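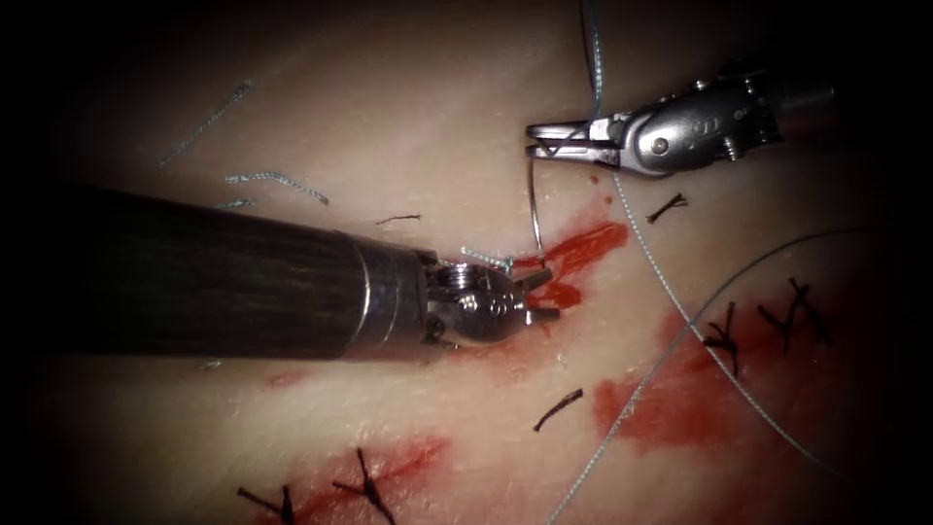
Lestus缝合训练服务面向教学医院开放申请

首批提供21个席位,培训内容涵盖双臂持针、过针与打结

Asmont公司近日宣布,旗下机器人辅助手术缝合训练服务Lestus结束内部试用,即日起接受教学医院、医学院校及专科培训基地的申请。首批开放21个机构席位,申请受理至12月底,审核结果将以书面形式通知各申请单位。

Lestus是一项以训练和评估为主要用途的配套服务,由课程模块、操作录像分析软件和耗材套装三部分组成,供已经配备双臂手术机器人训练平台的机构使用。服务本身不包含机器人主机,也不改变主机原有的控制参数。Asmont公司表示,申请单位须自行确认所用平台处于有效维护期内,并指定一名负责人对接安装与验收事宜。

课程共设13个模块,依次覆盖器械腕部活动、弯针夹持角度、进针与出针、双器械交接、缝线张力控制、间断缝合、连续缝合及体内打结等内容。每个模块均由示范录像、分步练习和一次计时考核构成。学员在前一模块考核合格后方可进入下一模块,带教医师可根据学员既往经验申请免修前三个模块,免修记录随成绩一并归档。

据产品总监德克斯特·贝纳维德斯(Dexter Benavides)介绍,缝合是机器人辅助手术培训中耗时较长的环节,初学者的困难多集中在两把器械相互靠近时的配合。“学员往往能够单独完成夹针或牵线,但当两个器械尖端同时处于一个很小的区域内,弯针的朝向、缝线的走向和另一只手的位置都需要一并考虑。我们在课程编排上为这一阶段安排了最多的课时。”

操作录像分析软件为此次发布的重点。软件读取训练平台输出的内镜画面,对器械尖端、缝针及缝线进行逐帧标注,并在练习结束后生成报告。报告列出单次缝合用时、重复夹针次数、器械移动路径长度以及缝线松弛时段,带教医师可在时间轴上添加文字批注。系统给出的评分仅作为教学参考,最终成绩由带教医师签署确认。

该软件此前在Trirarico培训中心试用。试用期间共有47名住院医师参加,其中31人完成全部模块并通过结业考核,其余人员因轮转安排保留学习进度,可在下一期继续。中心同期保留了原有的人工评分流程,两套成绩分别存档,供课程组比对。

Trirarico培训中心外科技能教研室主任德斯蒙德·哈达德(Desmond Haddad)对试用情况作了评价。他认为,逐帧回放有助于带教医师与学员就具体动作进行讨论,减少了凭印象点评的情况;同时指出,软件在多段剪断的缝线散落于术野、或组织表面有血迹时,对缝线的识别仍会出现中断,需要人工补标。“对于线结较多的练习组织,报告中的缝线数据应当谨慎使用。器械路径和用时两项数据相对稳定,我们已将其纳入阶段性讲评。”

针对上述意见,Asmont公司回应称,正式版本已增加人工校正界面,识别中断的片段会在时间轴上以灰色标出,相关时段不计入评分。公司计划在后续更新中扩充含有血迹和旧线结的训练画面,更新由服务方统一推送,席位有效期内不另行收费。

耗材套装由合作企业Taşdemir供应,包括练习用缝线、弯针及组织固定底座,按季度配送。申请单位也可使用自有耗材,但须在开课前提交规格清单,由课程组核对弯针弧度与缝线粗细是否符合模块要求。练习组织由各单位按照本机构的生物材料管理规定自行准备与处置,不在套装供应范围之内。

在数据管理方面,操作录像默认保存于申请单位的本地服务器。未经单位书面同意,服务方不得调取原始录像。学员姓名在分析报告中以编号代替,编号对照表由各单位教学管理部门保管。学员结业或退出后,可向所在单位申请导出本人报告。

Lestus服务按席位签约,每个席位对应一个训练平台,有效期为一年,到期可续签。合同包含安装调试、带教医师说明会及远程技术支持。拥有多个训练平台的机构须分别申请席位,课程账号可在同一机构内共用。Asmont公司未公布统一价格,报价将依据平台型号和学员人数单独提供。

申请材料包括机构资质证明、训练平台型号与维护记录、拟参训人员名单以及带教医师简历。材料不全者,课程组将通知补交一次,逾期未补视为放弃本轮申请。首批席位启用后,Asmont公司将根据各单位的反馈确定第二批开放时间。

Asmont公司同时说明,Lestus仅用于技能训练与教学评估,不用于临床手术过程中的判断或操作,其结业证明不能替代各地卫生主管部门及医疗机构规定的手术授权程序。

(Asmont公司新闻与公共事务部供稿)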